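Small caps finally had a good October

I've been grumbling about small company stocks for so long that a couple of you wrote in to ask if I'd ever say something nice about them. Well, today's the day! The little guys had a really good October, and one of my own holdings (long-suffering readers will guess which) was right up there with the best of them.

Yep, it's Pudiseo. The packaging company put out its quarterly numbers before the opening bell, and by lunchtime the shares were up 28 percent. I had to refresh the page twice. I bought in two years ago, watched it sink, and pretty much stopped opening the statement. 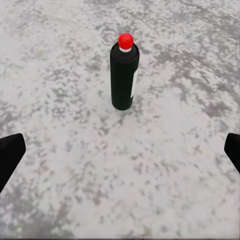 So what changed? Mostly orders. Management says it signed 155 new customers over the summer, and a good chunk of those are on multi-year deals. Debt came down too, and the company is bringing back the dividend it cut last year. It's a small one, but I'll take it.

Senatov, which sells to a lot of the same buyers, went up in sympathy even though it hasn't reported yet. That part makes me a little nervous. A stock that jumps on somebody else's good news has a lot to live up to when its own turn comes, and Senatov has missed its own forecast before. I don't own any and I'm not chasing it here.

Then there's Ogunleye, the lawn and garden supplier, which had the opposite kind of month. It's closing 50 stores before spring and taking a charge for it. You'd think the market would hate that, but the shares slipped for a morning and then went right back to where they started. I guess everybody had already figured the stores were goners.
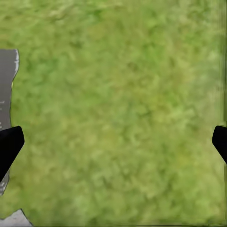

I don't want to get carried away. One good month doesn't fix the big worry with companies this size, and that's borrowing costs. Plenty of them have loans coming due next year, and they'll be paying a lot more on the new ones. If you're thinking of buying, look at the debt page of the report before you look at anything else (I learned that one the expensive way).

As for me, I sold a slice of Pudiseo in the afternoon and kept the rest. After fees I cleared $3900, and it's going straight into the boring index fund where the grown-up part of my money lives. The next thing on my list is Fitley, the gym chain, which reports after the close next week. I'll have something up that same night if I can stay awake for the call.

Comments (3)

dividend_dad
Congrats on hanging in there! I bailed on Pudiseo in the spring and I'm still sore about it.

marlo77
You're too easy on Ogunleye. Closing stores is fine, but where's the growth supposed to come from?

quietmoney
Are you going to cover the Fitley debt too? They refinanced last year and I never understood the terms.

Recent posts
Why I still keep six months of cash
Fitley: what I want to hear on the call
Reading a balance sheet without falling asleep
My worst trade of the summer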